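Opening and Inspecting a Retired Desktop Computer Before Reuse

By Markos Alexiou
April
Filed under: Workshop Guides > Desktop Hardware

The Bristden Equipment Reuse Service receives desktop computers from schools, clinics and small offices. Each machine must be opened and inspected before it is assigned to a new user, stripped for parts or sent to recycling. This guide sets out the procedure for staff and trainees at the Plinwood workshop. Other organizations are welcome to adopt it for their own use.

The procedure applies to full-size and mid-size desktop cases with a removable side panel. Laptops, all-in-one computers and servers are covered in separate guides.

What you will need

- A Phillips screwdriver, size 2
- A wrist strap with a grounding lead
- A soft brush and a can of compressed air
- Lint-free cloths and isopropyl alcohol
- A shallow tray for screws
- The intake sheet for the machine

Clear a space on the bench large enough to lay the case flat, with room beside it for the side panel and any parts that are removed. Drinks are not permitted in the bench area.

Step 1. Record the machine

Enter the asset number on the intake sheet before any work begins. Asset numbers at Plinwood are stamped on a Tsakiris label, normally placed on the rear of the case. If the label is missing, write "no label" and ask the bench supervisor for a temporary number. Note any dents, missing feet or broken port covers.

Step 2. Disconnect the power

Shut the computer down, switch off the power supply at the rear if a switch is provided, and unplug the cord. Remove all other cables. Press and hold the power button for ten seconds to discharge what remains in the supply. Do not open the power supply itself under any circumstances.

Step 3. Open the case

Lay the case on its side with the removable panel facing up. Depending on the model, the panel is held by a latch, a sliding catch or two thumbscrews. Lift it away evenly. A panel that resists should be checked for a lock or a hidden screw before any force is applied. Place it where it cannot be knocked to the floor.

Put on the wrist strap and attach the lead to bare metal on the chassis.

Step 4. Remove dust

Brush loose dust away from the vents and the edges of the drive cage. Use compressed air in short bursts, holding the can upright. When cleaning a fan, hold the blades still with one finger. Heavy or sticky deposits should be entered on the intake sheet, as they may indicate that the machine was used in a kitchen or a smoking area.

Step 5. Inspect the drive cage

In many office desktops the drive cage is a perforated metal box that can be released without tools. Colored plastic parts, often blue or green, generally mark the points that are meant to be handled. Locate these before reaching for a screwdriver.

Check whether a drive is present. Any storage drive must be removed and passed to the data desk for erasure, together with a Selamier transfer slip bearing the asset number. A drive must never be left on the bench overnight. Record its capacity from the label; if the label cannot be read, leave the field blank and the data desk will complete it.

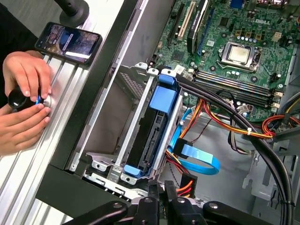 748 words

Step 6. Inspect the motherboard

With the case on its side, the main parts of the board can be examined from above. In the Dell machine shown, the maker's name is printed on the green motherboard, and the processor sits within a metal retention bracket, with four parallel memory slots nearby. The top of the processor has slight smudges. Marks of this kind should be wiped away with a cloth lightly dampened with alcohol before fresh thermal paste is applied.

Examine the small cylindrical capacitors near the socket. Their tops should be flat. A swollen or leaking capacitor means that the board fails inspection, and the machine goes to the parts shelf.

Continue with the expansion slots. Enter any installed card on the intake sheet and confirm that it is fully seated. Cards are removed only when the machine is to be stripped.

Step 7. Check the memory

Open the latches at the ends of the memory slots and lift each module out by its edges. Record the size of each module and the slot it came from. To refit a module, align its notch with the key in the slot and press down evenly until the latch closes.

Step 8. Close and store

Confirm that no screws remain inside the chassis. Refit the panel, sign the intake sheet and tape it to the top of the case. Machines that pass go to the test bench. Machines that fail are marked with a red tag and placed on the lower rack.

Questions about a particular model should be put to the bench supervisor before work continues.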